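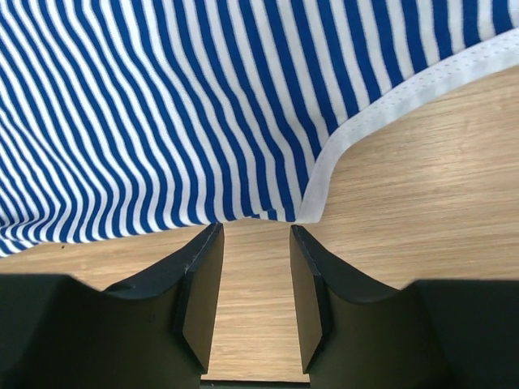 Dondthorpe Rentals — Linen Check Before It Goes Back On The Shelf
Checked at the Flavley workroom, Apr 12, 2019

I do this one every time a batch of table linens comes back, and I've started typing up my comments because my handwriting got complaints. Borrow it if you run a linen closet of your own!

THE TABLE FIRST

Tabletop wiped and dried — OK
Run your palm over it with the grain and then against it. I found a rough spot near the far corner last December and it pulled a thread on a very nice napkin, so now I check every time (and I'm still a little sore about the napkin).

No pins, staples or price tags left on the surface — OK
One staple. Gone now.

Floor clear around the table — FIX
The long cloths hang down and I step on them. Somebody's tote bag was under there again. Moved it, but we need a hook by the door.

Iron unplugged and on its rest — OK

Cord off the walkway — FIX
Same as last time. The outlet is on the wrong wall and I can't do much about that with tape. Put in a request, number 356, no answer yet.

STRIPED CLOTHS

Hem stitching, all sides — OK
I go along the white border with my thumb, slowly, and feel for any place the stitching lifts. Don't pull the hem straight while you do it, just let the cloth lie rumpled and follow the curve. You catch more that way, I promise. A loose hem is what catches a chair leg or somebody's heel, so this is the line on the list I'm fussiest about.

Corners — OK, one to watch
A corner on the second cloth is getting thin. It can go out again, but I put a safety pin through the tag so I'll know it next time.

Stains — OK
Blue stripes hide a lot and white ones hide nothing, so I look at the white first and then tilt the cloth toward the window for the blue. Grease shows up as a dull patch.

Color bleed — OK
Damp white rag, press, count to 35, lift. Rag stayed clean. I was nervous about this batch because the last blues I bought turned a whole load the color of skim milk.

Scorch marks — OK

Smell — OK
Yes, I really do sniff them. Smoke from a patio heater hangs on through a wash, and then it's in the whole bin.

Length against the tag — FIX
Tag says 121 inches and my tape says 3 inches less. Shrinkage, I guess? Retagged it so we don't send it out for the long tables and come up short on one end.

FOLDING AND STORAGE

Fully dry before folding — OK
Check inside the hem, where it's doubled. That part dries last.

Folded on new lines — OK
I shift the fold over a bit each time so the crease doesn't wear through.

Bins labeled, lids on — FIX
The Chávez order is in a bin marked Getix. Swapped the labels, but please read the slip before you close the lid.

Heavy bins on the bottom shelf — OK

Shelf brackets tight — OK
Gave them all a good wiggle. The left one squeaks but holds.

Still open: hook by the door, outlet request, and new marker pens — the ones we have are dried out and I've been labeling in pencil.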